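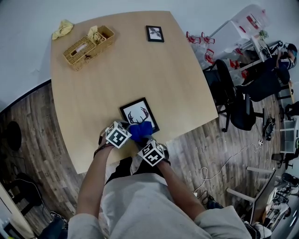
Notas do orador - Financiamento municipal e dívida de longo prazo
Sessão da tarde, sala 2

Abertura (não ler, dizer de memória)

Boa tarde. Agradecer à Marit Boström o convite e a revisão dos quadros. Dizer logo que vou falar de um caso só, o do município de Flultenside, e que as conclusões servem mal para municípios com receitas de turismo.

Diapositivo 1 - O ponto de partida

Flultenside tinha uma rede de água antiga e um empréstimo bancário de taxa variável para a manter. O empréstimo era renovado todos os anos, em maio, com margem negociada de cada vez. O executivo chamava a isto flexibilidade. O auditor, Leif Myklebust, chamava-lhe risco de refinanciamento e escreveu-o no relatório.

Pausa. Perguntar quem na sala trabalha com tesouraria municipal.

Diapositivo 2 - A emissão

O município decidiu emitir obrigações no valor de 80 milhões, com a receita das tarifas de água como garantia. O agente colocador foi a Hurkbridge. A procura veio de 37 investidores, quase todos fundos de pensões e seguradoras regionais.

Explicar a diferença entre garantia geral e garantia de receita consignada. Não passar mais de dois minutos nisto. Quem compra uma obrigação de receita está a comprar a tarifa, a cobrança e a vontade política de a atualizar. Se a assembleia congelar a tarifa em ano de eleições, o rácio de cobertura desce e o contrato obriga a reforçar a reserva.

Se perguntarem pelo prazo: amortização constante, sem pagamento único no fim. Foi a condição que a assembleia impôs.

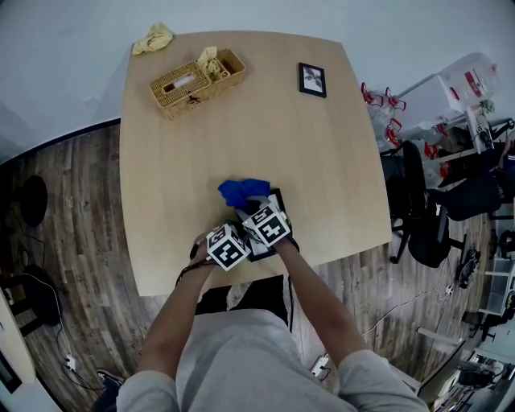 Diapositivo 3 - O que correu menos bem

A conta de reserva ficou mal dimensionada. O primeiro modelo supunha que o consumo industrial se mantinha, e a fábrica da Nadness reduziu turnos no ano seguinte. O município teve de transferir verbas do orçamento corrente para repor o mínimo contratual. A transferência foi legal, mas a oposição soube dela pela imprensa, e isso custou ao executivo várias sessões de perguntas.

Citar Britt-Marie Vik, então responsável pelas finanças: "O contrato previa tudo menos a ordem em que tínhamos de avisar as pessoas." Ela autorizou a citação.

Diapositivo 4 - Comparação com Eide

O município de Eide tinha necessidades parecidas e ficou com a banca. Pagou juros mais baixos nos primeiros anos e mais altos depois. No quadro, mostrar só as duas linhas de custo acumulado. As outras colunas são para consulta no anexo.

Atenção: o quadro impresso está em milhares e o diapositivo em milhões. Avisar antes que alguém levante a mão.

Custos fixos da emissão em Flultenside: 800 mil, entre assessoria jurídica, notação e registo. Para uma emissão pequena, este valor come a vantagem toda. Aslak Wallin defende emissões conjuntas por essa razão e tem trabalho feito sobre o assunto. Eu tenho dúvidas quanto à responsabilidade solidária - se um município falha, os outros pagam, e poucas assembleias aceitam votar isso de olhos abertos.

Diapositivo 5 - Perguntas que ficam para o município

Quem atualiza a tarifa e com que calendário? Quem acompanha o rácio de cobertura entre relatórios anuais? Em Flultenside era uma só pessoa, com uma folha de cálculo sem cópia nos serviços. Hoje o cálculo é trimestral e vai à assembleia.

Se houver tempo, falar da notação. A agência pediu três anos de contas da empresa de água em separado e o município só tinha contas consolidadas. Separá-las demorou mais do que negociar a emissão.

Perguntas da sala

Nassoro Mushi modera. Se vier a pergunta sobre resgate antecipado: é possível, com prémio decrescente. Remeter para a página do anexo e não improvisar números.

Se perguntarem por inflação, responder que a tarifa está indexada e o cupão não.

Deixar os contactos no último diapositivo e recolher as folhas de presença antes do café.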